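Tamberg open day – anyone else go?

torque_wench
Went to the Tamberg open day in January. Paid 12 dollars for parking, coffee was free. They had a robot arm doing a gear job: small spur gears onto a white round plate, on a dark mat. I stayed for most of the morning session. Leilani Gallagher from their automation group ran it and took questions the whole time. She said the cell is set up for 35 plates a shift.

millrat
35 a shift is nothing. My nephew could do 125 before lunch.

torque_wench
She said it isn't a production cell. They use it to test grippers.

Bodin_fan
I was at the afternoon one with Barrett Marchetti. He told us 4,000 cycles on one set of fingers before they swap them. I'd like to see the wear numbers on that.

millrat
Fingers are cheap. What did they say about the gears binding when they mesh? That's the hard part and a demo won't show you much of it.

Bodin_fan
He said they do get binds and the arm backs off and tries again. No figure for how often.

Skorkesard
I disagree with millrat on speed. We run short batches at Ornden and change parts all the time. I'd take a slow arm if setup is under an hour. Did anyone ask about setup?

torque_wench
I asked. She said half a day for a new part – longer if the fingers have to be redesigned.

Skorkesard
Half a day is too long for us then.

millrat
Told you. Any pictures?

torque_wench
Three, all from the demo table. 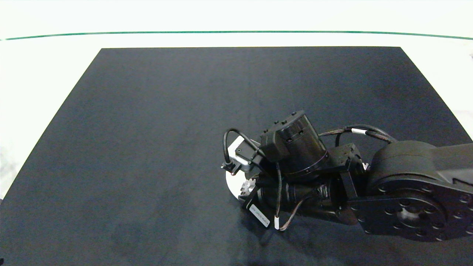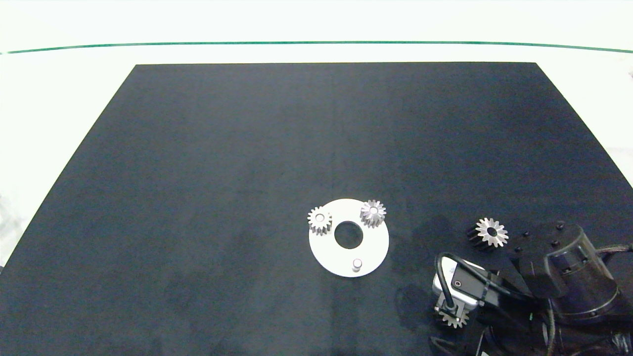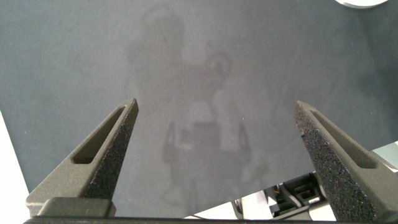
Last one: the gripper fingers up close, over the dark surface.

Bodin_fan
Thanks. The slots in those fingers are longer than I remembered. I'm going to email Marchetti about the wear and will post what he sends.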